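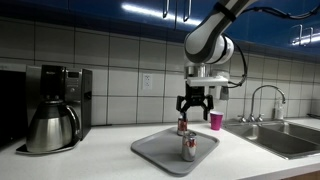 Opening. Thank the Drelwood Library for the room. Say the title out loud, because the slide font is terrible: "Why Your Party Ends in the Kitchen." Wait for the laugh. If there is no laugh, go on as though there was never meant to be one. Then the premise: hosts spend money on the living room and guests spend the evening by the sink. Point at the slide. A white countertop, a gray tray, a metal can, and you already know where you would put your elbow. Ask who here has hosted in the last month. Ask who sat down.

The sofa problem

A sofa is a commitment. Sit in the middle of one and you have picked your company until somebody's bladder intervenes. Standing people can drift. Tell the story of my 3000-dollar sectional, bought for entertaining, on which one coat has been entertained. (Pause. Drink water.)

Lwazi Hlongwane's rule, which I stole with permission: a guest needs something to hold, something to lean on and a way out. The kitchen has all of it. My dining room has a chandelier.

Skip this bit if we started late: the 1318 cookbook quarrel. Short version – my book club argued for a whole evening over whether a medieval host would have let guests near the fire. We were standing next to the stove at the time.

Moving the drinks

Main practical point, so slow down. People go where the drinks are. If you want them out of the kitchen, the drinks have to leave first. In March I put everything on a bookcase in the hall and had 20 people in a hallway built for an umbrella. So think about the width of the place before you bait it.

Cups go beside the drinks. I once kept them in another room for reasons of style and watched grown adults drink cider from a measuring jug.

Next slide. Leave it up while they write things down. Small cup, small can, tray within reach. Small is good! A small drink gives a shy person an excuse to walk off and get another.
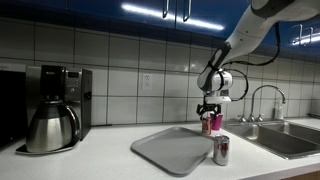

Leaving, and how to allow it

The long goodbye happens because hosts stand in the doorway looking wounded. Practice saying "so glad you came" while handing over a coat. Do the demonstration with my own coat. Check beforehand that I brought a coat – it's July.

Mention that 2 goodbyes per guest is the legal limit in my house. My mother is exempt and has never been under nine minutes.

Questions

Somebody will ask about open-plan homes. Answer: you live in the kitchen already, congratulations.

Somebody will ask about name tags. Answer: no.

If it goes quiet, ask for the worst party they ever stayed too long at, then sit down and let them talk. Be out by the time they lock up. Take the clicker out of my pocket this time.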